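Home-help robots paused in Skiratport after grip fault

2019-06-08

Families taking part in the Borkell home-help trial in Skiratport have been asked to leave their robots switched off for the time being, after a fault in the grip let a drinking glass fall in one household last month and left a second machine holding on to a plate it ought to have put down.

Nobody was hurt in either case, we are glad to say, and the glass came to grief on a kitchen floor with no one standing near it. But Borkell, which makes the machines and runs the trial together with the Birkett housing trust, said on its customer page that it would sooner stop everything for a few weeks than carry on and hope for the best, and most of the households we have heard from seem to think that was the right thing to do.

The trial began in the spring with 18 homes on the Nilloleck estate. The idea is a friendly one: the robot does the small daily jobs that people with sore hands or bad backs would gladly pass to someone else, such as clearing a table, carrying a cup through to the kitchen and tidying up what has been left in the sink. Plastic tableware has given the machines very little trouble. A plate lying flat, a cup on its side, a small tub with a lid – these are the things they meet every day, and the company's log shows 676 such items moved in May before the stoppage.
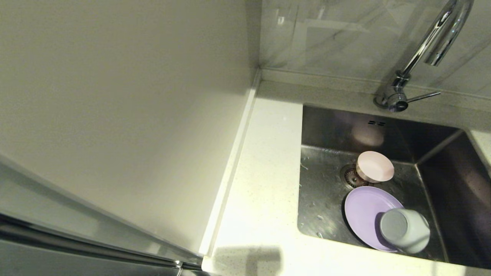 What went wrong

Borkell's notice puts the trouble down to two things which, on their own, might have passed without anybody noticing. The first is the padding on the gripper fingers. It is there to stop the fingers scratching or chipping what they pick up, but it wears with use, and once it begins to crease or tear the robot no longer gets the steady hold it was set up to expect. The machine then squeezes a little harder to make up for it, or, in the worse case, believes it has hold of something when it has not.

The second is a mistake in the software that came out with the May update. When the robot loses track of how far apart its fingers are, it is meant to stop, keep still and sound a tone. After the update it would sometimes try again instead, and it was during one of these second tries that the glass was dropped. In the other home the fingers stayed shut on the plate for 7 minutes, until the householder very sensibly used the red stop button on the base and waited for help to come.

Birkett says its own staff have now been round to every home on the estate, looking at the fingers and making a note of any padding that is marked or coming away. It has also asked that the machines be kept clear of glass-topped furniture until they have been passed as fit, as a knock from a metal part could do a good deal more harm than a dropped cup.

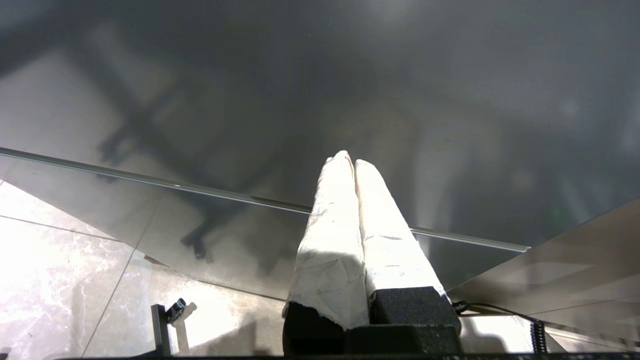

The padded fingers of the gripper, close together in front of a dark glass tabletop.

New padding is being sent out from Borkell's workshop, along with a corrected version of the software, and the company says each robot will have to get through 2,000 test grips on the bench before that version is let anywhere near a kitchen. It hopes to have the first machines working again by the end of the summer, though it has been careful not to promise a day.

In the meantime, households are asked not to peel off the old padding or patch it with tape of their own, tempting as that may be, and not to pull anything out of closed fingers by hand. If a robot is holding something and will not let go, press the stop button, stand back and ring the trial helpline printed on the side of the charging stand. Anyone who would like to leave the trial altogether may do so without giving a reason, and Birkett will arrange for the machine to be collected and for help with the washing-up to carry on in the old way, with a visiting home helper.

We use cookies to remember your settings and to see which stories are read. By carrying on reading you agree to this. Manage cookies | Accept all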